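Hivcombe Tip Shop: Your Questions

Do I need to book?
No. Turn up, park between the lines, and try to look like someone who only came for one thing.

What does it cost to drop off?
Sorted loads are $8 a boot. Unsorted loads are $75, which does wonders for people's sorting.

Do you take old electrical cable?
Yes, coiled and tied please. Spaghetti goes home with you.

Can I get a refund?
You have 3 days. Colette Vasseur handles refunds and has heard the one about your brother-in-law.

Are dogs welcome?
On a lead, yes. Ours is asleep in the ute and prefers it that way. 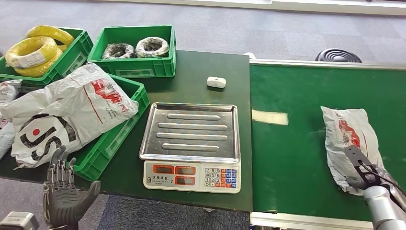

Kids are welcome too, same conditions.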